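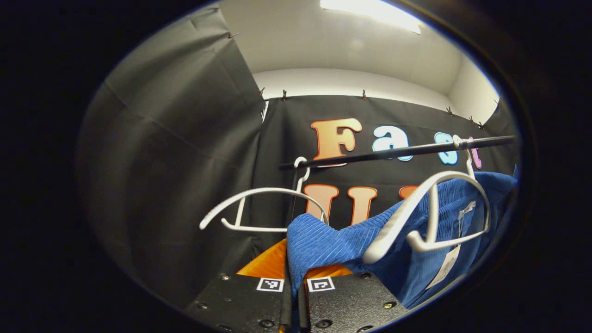 Norkine Opens Fabric Recycling Drop-Off in Wiltville

WILTVILLE, January 25, 2023 – Norkine has opened a fabric recycling drop-off at its Lustovska Street warehouse. Residents can bring in worn clothing, bed linens, curtains and sewing scraps at no charge.

The drop-off takes cotton, wool, linen and polyester in any color. Items may be torn or stained but must be clean and dry. Zippers and buttons can stay on. Carpet, pillows, foam and anything with oil or paint on it will be turned away.

Norkine ran a trial collection at the same address last year and took in 1,253 pounds of fabric. Most of it was cotton, and a large share came from households clearing out closets and from home sewers with leftover yardage.

"We kept getting calls after the trial ended, so we set aside the space and made it permanent," said Dede Akolgo, operations manager at Norkine. "People had bags sitting in the garage and wanted to know where to take them."

Fabric is sorted by fiber at the warehouse. Pieces in good condition go to Ionescu, a Wiltville upholstery shop, which uses them for backing and lining. The rest is baled and sold to mills that shred it for insulation and padding.

Each household may bring up to five bags per visit. Businesses and schools with more than 100 pounds should call ahead to arrange a delivery time. Bags should be tied shut and marked with the main type of fabric if known.

The entrance is on the north side of the building, next to the loading dock. Parking is free. Hours and a full list of accepted items are posted at the entrance and at the front office.

Media contact: Dede Akolgo, Norkine, Wiltville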